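Brown ring at water line comes back a few days after cleaning, is it the water or the toilet?
Bathroom and plumbing > Cleaning and care

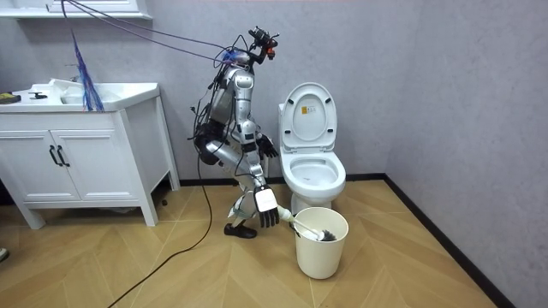

Posted by Dramora, February 20, 2019
3 answers

Hello to all. I have moved in January to a flat in an older building and I have a problem with the toilet which I can not solve. Exactly at the height where the water stands there is a brown ring. I clean it with the brush and a normal toilet gel, it becomes lighter, and after five days it is the same as before. The rest of the bowl stays white.

What I have tried until now:
- gel with bleach, left inside for the whole night
- vinegar from the kitchen, one cup, left for two hours
- tablets which hang under the rim (they only smell good)

The tap in the bathroom also has white crust around the end, and my kettle becomes ugly very fast. I called to the water company and the lady told me that the hardness in our street is 22 German degrees. I do not know if this is much. In my old flat I never thought about such things.

My questions are: is the ring from the water, or is the surface of the toilet already damaged? And can I use something stronger without to destroy it? The landlord says that a new toilet is possible, but I should pay half, and I would like first to be sure. Thank you in advance for every advice.

Skandier
Member, 27 posts

just use coke. pour a big bottle, wait overnight, flush. works every time for my mother

Costello
Regular member

Dear Dramora,

22 degrees is very hard water, so your ring is with high probability limescale. Limescale itself is white or gray, but it is rough, and the dirt and the iron from old pipes stay in it, and then it looks brown. Bleach makes the color lighter but does not remove the stone. This explains why it looks better for a few days and then the same again.

For stone you need an acid. The vinegar was a correct idea, but one cup in a full bowl is too weak, the water dilutes it to almost nothing. I had the same situation in my house in Zimier, where the water is similar to yours, and I do it in this way:

First, flush the toilet several times with clean water and do not use any bleach product on the same day or the day before. This is the most important point of my whole answer. Bleach together with acid makes a poisonous gas, also with vinegar. Please take out the hanging tablets too, some of them contain bleach.

Then take the water out of the bowl. You can push it down with the brush, with quick movements into the drain, until the level is under the ring. What remains you can take with an old sponge and gloves. Open the window.

Now put toilet paper on the ring, the whole way round, and wet it with citric acid dissolved in lukewarm water. I take five spoons of powder for half a liter. The paper holds the liquid at the place where you need it. Leave it for two hours, or longer if the layer is thick. The paper should not become dry, so go and look sometimes and add a little.

After this, brush well and flush. If there is still something, repeat it the next day. Mine needed three times, it was an old layer.

About the surface: when the ring is gone, let the bowl dry and touch the place with a finger in a glove. If it is smooth like the rest, the glaze is good and you do not need a new toilet. If it is rough although it is clean, then somebody before you has probably used a scouring powder or a metal tool, and the ring will come faster in this place. Even then I would not buy new, only clean more often.

A pumice stone is recommended by many people. On real porcelain it can work if it is very wet, but I have scratched one toilet with it and I do not touch it anymore.

To keep it clean, I put two spoons of citric acid in the bowl once a week before sleeping. Also look if the toilet runs a little all the time. Put some food color in the tank and wait without flushing. If color appears in the bowl, the seal is leaking, and the small stream brings new lime day and night.

Kind regards

Zimier
New member

I agree with Costello, only one addition. The brush also should be changed from time to time, and the holder washed. Mine had old water standing at the bottom and I was wondering for months where the smell comes from. After brushing I now put the handle between the seat and the bowl, so that the brush can drip over the toilet for some minutes, and after this it goes back in the holder.

Regarding coke, it has some acid, but citric acid powder is cheaper and leaves no sugar.

Comment by Dramora

Thank you very much! I have bought the powder and will try with the paper when the bleach is surely away. I did the test with the food color already and the water in the bowl became light blue, so the seal is leaking too. I will write to the landlord about this part.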